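斯特克布里奇（Stirkbridge）工坊的拆机手臂，终于肯好好夹东西了

2026年8月11日

先说结果：上周末我们在 Stirkbridge 那间共享工坊里给手臂换了新的夹爪手指，连着试了三个晚上，废旧台式机里那些塑料卡扣、把手、小支架，它现在大部分都能夹住，不再一碰就滑。写这条的时候我手上还沾着螺纹胶，味道洗不掉，大家凑合看。

给没跟过前几条的朋友补两句。这个项目叫 Wivov，名字是抽签抽出来的，没有含义，别再问了（真的每次开放日都有人问）。三月份开的头，当时工坊收了一批别的单位淘汰下来的台式机，一共69台，堆在卷帘门旁边，过道都快走不了人。我和 Ivone Assunção 两个人拆了一个下午，拆到第四台我就开始抱怨，说这活儿应该让机器干。Ivone 说那你做一个呗。于是就有了现在这个东西。

手臂本体是二手的，从一个叫 Sevley 的旧设备铺子收来，花了900块，来的时候有一个关节会咯咯响，拆开清了一遍油泥，换了轴承，好了。控制板和电源是我自己柜子里翻的。真正花钱的是夹爪，前前后后打样、买螺丝、买橡胶垫，账本上记的是382块，这还没算打废的那些料，打废的我没好意思记。

第一版手指是直的，两片平板往中间一合，夹方的东西还行，夹圆一点的、带斜面的就完蛋。机箱里偏偏没几样东西是规规矩矩的方块，全是带钩带筋的塑料件，设计的人当年根本没想过二十年后有个铁家伙要来拔它。第二版加了橡胶垫，抓是抓得牢了，可是太厚，伸进机箱就跟旁边的线缠到一起，有一次把一整束电源线带了出来，吓得我扑过去按急停。

现在这版是 Ivone 画的。手指往里斜，越到前头越收，根部的安装板重新打了孔，换手指不用把整个腕部卸下来，两把内六角就搞定。我原来嫌她画得太瘦，怕一使劲就弯，还专门写了一大段话发给她论证，结果装上去夹了一晚上，没弯！那段话我已经撤回了，来不及，她截了图。

夹力这块也改了。以前是固定一个值，夹什么都用一样的劲，塑料件夹碎过好几个，脆掉的老塑料尤其惨，咔一声，渣子掉进主板缝里，还得拿镊子一粒一粒挑。现在是先轻轻合上，看电机电流涨没涨，涨了再慢慢加，加到设定的上限就停。道理不复杂，调起来很烦，上限设高了照样碎，设低了往上一提就掉。我在本子上记了11组参数，最后用的是第七组，后面四组都是我不死心又试的。

拿来练手的大多是品牌机。这类机箱有个好处，很多地方本来就是给人徒手拆的，塑料件颜色也鲜亮，摄像头好认。黑色的就难多了，黑件贴着黑底，再加上工坊那盏灯有点闪，识别框一会儿有一会儿没有，看得人眼晕。Ivone 提议给黑色件先贴一小块彩色胶带，我说那还叫什么自动拆机，她说你先让它会拆再说。目前的状态是：胶带贴着呢。

还有定位。机箱每次摆的位置都差一点，差个几毫米，手指就会戳到旁边的铁架子上。我们试过在台面上钉挡条，有用，但机箱大小不一，换一种型号就得重新钉，台面现在跟蜂窝一样。后来改成让腕上的摄像头先在上面扫一眼，找到主板上几个明显的特征，再换算手该往哪儿伸。速度是慢，一个件要等好一会儿，旁边做木工的朋友路过看了半天，问我它是不是死机了。没有，它在想。

软件那边没什么可吹的，大部分是现成的库拼起来的，真正自己写的就是夹力那一段和一个很丑的操作界面，按钮大得像电梯里的。丑归丑，戴着手套也能点，我不打算改。
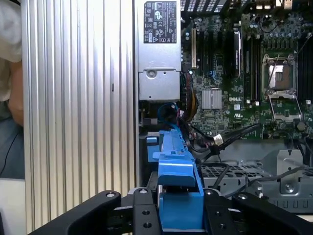
接下来最想解决的是线。塑料件再难夹，好歹是硬的，位置定了就不会乱跑，线可不一样，碰一下整个形状都变了，上一秒算好的位置下一秒就作废。Ivone 的想法是夹之前先把线拨到一边，用手指侧面去推，不用夹；我的想法是干脆人先把线拔了，手臂只管硬的部分。两种都会试，谁输了谁负责扫地上的扎带头。

螺丝暂时不碰。有人在群里问能不能顺便把电动螺丝刀也装上去，能是能，腕部的承重还得再算一遍，而且换工具头要另做一套接口，眼下没这个预算。如果谁手上有闲置的快换接头，旧的也行，麻烦吱一声，我请喝奶茶。

另外谢谢隔壁 Queiroz 铺子借的台钻，安装板那几个孔都是在他家打的，我们自己那台主轴晃得厉害，打出来的孔能当椭圆用。钻头钝了一根，我会赔的，已经下单了。

图纸和参数表整理好就放到工坊的共享盘里，文件夹还叫 Wivov，里面有个“旧版别用”的子文件夹，请真的别用，上回有位朋友照着第一版打了一套，打完来问我为什么夹不住。夹力那段代码也会一起放，注释是半夜写的，有几句语气不太好，看的时候多包涵。

想来看实物的，下次开放日晚上手臂会开着，就在卷帘门进来左手那张长桌。站在黄线外面看，别把手伸进去，急停按钮在桌角，红的，谁都可以按，按了我不会生气。家里有不要的旧台式机也可以顺手带来，硬盘自己先拆走，机箱里积的灰麻烦在门外吹一吹，上回那台一打开，整张桌子的人都在打喷嚏。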